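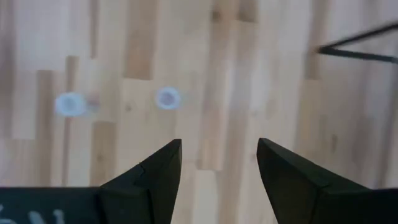

When should you give a timber floor its first proper clean after moving in? Wait until the last of the furniture is in place and the felt pads are on, then do the whole lot in one go.

We get this one a lot at the Resetwood counter, usually from people standing there with a mop already in hand (bless you all). A vacuum with the soft brush head comes first, then a well-wrung microfibre mop, working along the planks a few at a time. Go easy on the water and please leave the steam mop in the laundry!

Fenna Van Acker wrote in to ask whether vinegar is all right. Her nan swore by it, and so did mine, but it can dull the finish over the years, so we'd steer you towards a neutral cleaner. Our 3 litre bottles are 20 per cent off until the end of September, and Bongani will happily put one aside if you ring ahead and ask for him by name.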